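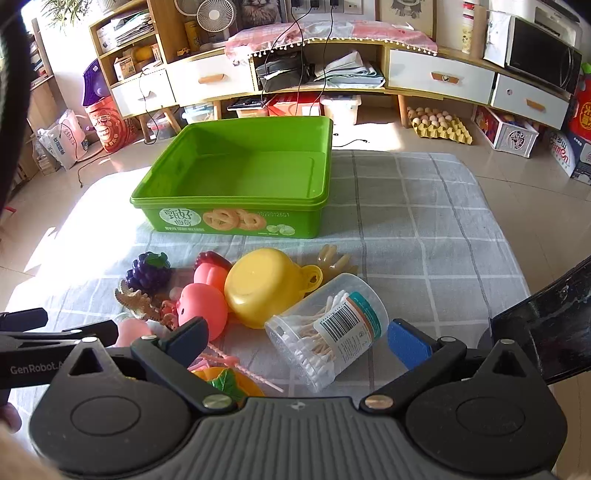
Chapter 4
One Box or Many? Claims About Household Sorting

Advice on tidying is sold with great confidence and very little proof. Most readers will have met the rule that every object in a home should have one fixed place, and that like must be kept with like. It sounds sensible, and it may even be right in some homes. The trouble begins when we try to apply it to the sort of heap that gathers on a living-room floor. Take a toy peach, a bunch of purple toy grapes, a brown dinosaur, a yellow cup and a canister of cotton swabs, all lying on a checked cloth in front of one green biscuit box. Which of these are alike? The fruit seems easy. The dinosaur is a toy, so perhaps it joins the fruit, unless animals are to be a group of their own. The cup might be a toy or it might be wanted in the kitchen. The swabs belong with none of them, and yet they are small and would go in a box as readily as anything else.

A person who writes about storage will usually settle these questions by calling for more boxes. We should notice who gains from that answer. The Stiltix method, which is discussed in section 4.2, asks the household to sort by kind and to label each container. Its handbook reports a trial in Drercombe in which 59 homes kept to the method and were pleased with it. We are not told how many homes began the trial and gave up. Until we know that, the figure tells us only that people who liked the method liked it.

Siobhán Kavanagh took a different line in her study of family rooms. She asked parents to write down each item they had to look for, and where it was found in the end. Her diaries ran to 694 entries, and they are dull reading, as good evidence often is. Many of the lost things were in the right box. They had simply sunk to the bottom of it.
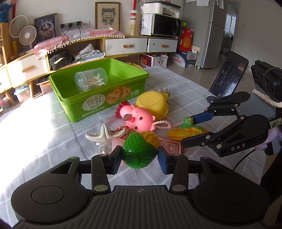
Her finding should not be pushed too far. A diary depends on the person keeping it, and a tired parent at bedtime is not a careful witness. Someone who finds a missing toy at once may not bother to write it down at all, so the easy searches drop out and the hard ones remain. Kavanagh admits this in a footnote, where it deserved a page.

There is also the matter of reused packaging. Biscuit tins and food boxes are often praised as free storage, and often scorned for looking untidy. Neither view says whether they work. A box made for biscuits has a depth that suits biscuits. Daly, writing against the Povard range of stacking trays, claims that any open box will do as well as a bought one, but he offers no test of this beyond his own hallway.

In this chapter you will look at three claims: that sorting by kind saves time, that labels are read, and that small children put things back where they found them. Treat the third with particular care.

Before you start
Choose a container in your own home that holds mixed things. Write down what you believe is in it, without looking. Keep the list for exercise 2.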